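Section 3. Changing the finger pads on the Rerix hand-held gripper

Sooner or later everybody who works with the Rerix has to change the pads, so please don't be put off by the length of this section. The job itself is short. Most of the words are there because the first pad you ever change is also the one you learn on, and we would like you to learn on it with a cup of coffee beside you and no hurry at all.

The pads are the dark rubbery strips that wrap over the inner faces of the two finger blocks. They do nearly all the gripping, and thin things like paper cups show up a tired pad long before a heavy part will. We suggest looking at them every Monday and changing them as a pair at 3,000 grips, or sooner if they look poorly. If the Grakum counter in your handle has gone past 3,950, change them today, whatever they look like.

What you will need

A new pair of Kapoor pads, the small screwdriver that came in the lid of the case, a clean lint-free cloth, a little rubbing alcohol, and a shallow dish for the screws. (A saucer is fine. We use saucers.)

CAUTION: Switch the handle off and pull the battery before you put your own fingers anywhere near the gripper's. The jaws close when the trigger is touched, even lightly, and they don't know what they are closing on.

Taking the old pads off

1. Open the jaws all the way, switch off, and take out the battery. Lay the gripper on its back on a folded towel.

2. Undo the two small screws on top of the left finger block and put them in your dish. They are short and they roll, so keep the dish close.

3. Lift the block straight up off the arm. If it sticks, rock it gently from side to side. Please don't pry against the brass-colored ring in the arm - it marks easily, and once it is bent the block will never sit quite square again.

4. Peel the old pad away, starting from whichever edge is already loose. A well-used pad will often come off in one piece, and a stubborn one may need a few minutes with the alcohol on the cloth.

5. Do the same on the right side. Keep the two blocks apart on the table so that each goes back on its own arm.

Putting the new pads on

6. Wipe both blocks and let them dry fully. Five minutes is plenty in a warm room.

7. Peel the backing off a new pad, set its middle on the middle of the inner face, and press outward toward the edges with your thumb. Wrap the ends around last, snugly, without stretching them. A stretched pad goes shiny and starts to lift at the edge within days.

8. Refit the blocks and tighten the screws a little at a time, going back and forth between them. Finger-tight and a quarter turn more will do nicely.

NOTE: New pads feel grabby for the first morning. Be gentle with the trigger until they settle.

Trying it out on cups

9. Put the battery back, switch on, and run the Starka zero routine from the handle menu, with nothing between the fingers.

10. Set up your cup rack on a flat tabletop with the stacks upside down. Bring the open fingers toward a single cup, keeping the gap lined up with it, and close slowly. Stop as soon as the cup is held. If the wall starts to dent, you have gone too far, so open up and try again with a fresh cup.

11. While you are at it, take a good look at the inner faces. Scuffing and a grayish sheen come first, then frayed or torn edges, and then a flap that peels back. Once you see a flap, fit new pads.

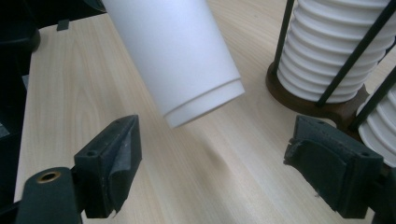
Booker Esposito writes that he would go further and change them at the first fraying, flap or no flap. On his bench a torn edge kept catching the rim when the cup was let go, and he lost over 2 weeks blaming the zero routine before he thought to look at the rubber. He also asks us to mention that old adhesive left in the corners of the block will hold a new pad slightly proud. We agree on both counts, and step 6 is the moment to scrape those corners clean with a fingernail or a wooden stick.

12. Reset the Grakum counter by holding the menu button until it reads zero, and write the change in the log sheet at the back of this guide.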